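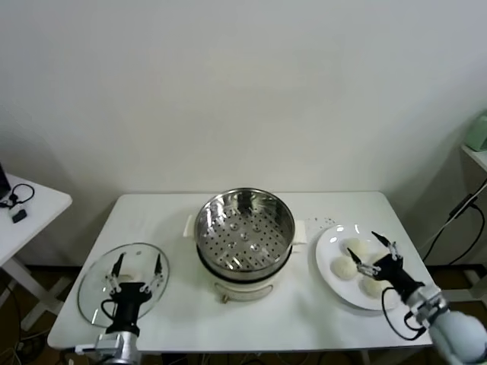 Gakmont asked in its reply to the last report whether the fall in energy use could be put down to the new lids and timers alone, or whether a mild autumn had helped. The question is a fair one and is dealt with under Measurement below.

Dridanby Household Cooking Energy Project
Interim report to Gakmont, period ending December

1. Status

The project compares the electricity used by small countertop steamers with that used by pans on a hob, in rented homes in Dridanby. Recruitment is complete. Metering is running to plan in all but one area, Rinaldi Court, where the building's wiring was being replaced and no readings were taken in November. The final data set will therefore have a gap of one month for that block. We do not propose to fill it with estimates.

Spending is within budget. The underspend on travel has been moved to meter replacement, as agreed by email.

2. Households and equipment

There are 30 households in the study. Each has one plug-in meter on the steamer and one clamp meter on the hob circuit. Steamers are rated at 500 W. Homes with gas hobs were excluded at the start, and one household that changed to gas left the study in October and was replaced from the reserve list.

Meters came from Flevutier. The first batch lost its clock setting after a power cut, so readings were stored with the wrong time of day. Totals were not affected. The supplier has issued new firmware and all units have been updated.

3. Measurement

To the end of the period the meters logged 1,216 cooking sessions. Of these, 525 were on the steamer and the rest on the hob. A session is any continuous draw above standby lasting four minutes or more; two sessions less than ten minutes apart are merged.

On Gakmont's question: room temperature has a small effect on the time taken to bring water to the boil, and the starting temperature of tap water has a larger one. Both were logged in six homes. Correcting for them reduces the measured saving but does not remove it. Lids and timers were given out together, so their effects cannot be separated with the present design — this was noted as a limit in the original proposal and has not changed.

Water volume remains the main source of scatter. Households were asked to fill to the same level each time, and the diaries suggest that many do not. A marked jug has been supplied to every home and the diary now has a column for it.

4. Diaries

Diary returns dropped in the second month and recovered after the form was cut to one side of paper. Rice, vegetables and filled buns are the entries most often made against the steamer. Reheating is under-reported: the meters show short evening sessions, mostly after 9 p.m., with no matching entry.

5. Risks

Loss of a further household would leave no reserve. Meter failure is now low risk. The tenancy survey is late and depends on the landlord's consent at Rinaldi Court — a second letter has been sent.

6. Next period

Metering continues until March. The correction method will be written up separately and sent to Gakmont before the final analysis is run, so that any objection can be raised first. Approval is requested for the transfer of the remaining travel budget to data checking.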